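Speaker notes — The table top: how we choose it and how we keep it
Renji Tanabe, Naltden workshop evening
Last updated: 2020-01-08

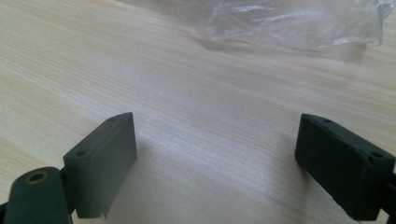
Slide 1. Light table top, fine grain close together.

Good evening, and thank you for coming. Wait until people sit down. Say that questions are welcome during the talk, I don't mind to stop.

Start with the grain. On the slide the lines are very fine and they go diagonal across the picture. Ask the room to look at the lines for a moment before I speak again. When we stand at a table every day we stop seeing the wood, and then we also stop seeing the damage. Mention also the soft shadow on the wood. A shadow is a good helper when you check a surface, so put a lamp low at one side and look along the top.

Explain why I like a pale top for a work table. Small dark parts are easy to find on it. A screw that rolls away on a dark top can cost me the whole tea break. The bad side is that a pale top shows every coffee ring. My own first table, the one I made for the Dinder shop, had a ring after one week, and I was very sad about it.

Sanding. Speak slowly here, people like to write down the numbers.
— Begin with 200 paper, always along the grain.
— Wipe the dust with a dry cloth.
— Finish with 400, very light hand.
Do not press in one place. You will make a shallow hole, and you feel it later when you write on paper.

Here tell the Amoah story. We sanded across the grain on a long table, 165 cm, because it was faster. After the oil, all the scratches came out and we had to do it again from the beginning. Two evenings of work! Let people laugh.

Oil. I use the Pomirlow oil, thin coat, and I take away what is left on top with a clean cloth. Then the table rests for six hours before the second coat. Used cloths must dry flat and outside, never in a ball in the bin. They can catch fire by themselves. Say this one two times.

Daily care. Damp cloth, then dry cloth. No wet cup without something under it. Lift the heavy things, do not pull them over the wood. If there is metal dust, brush it away first, otherwise the cloth will rub it into the surface.

Somebody will ask about varnish. My answer: varnish is stronger against water, but when it breaks you must repair a large area. With oil I can repair a small spot in the evening and use the table the next day. Both are fine, it depends on what you do on it.

If there is time, pass the two sample boards around, one sanded with 200 only and one finished with 400. Ask people to close their eyes and touch. Collect the boards again before the break — last time one went home with a guest.

Break, then the sanding practice at the back tables.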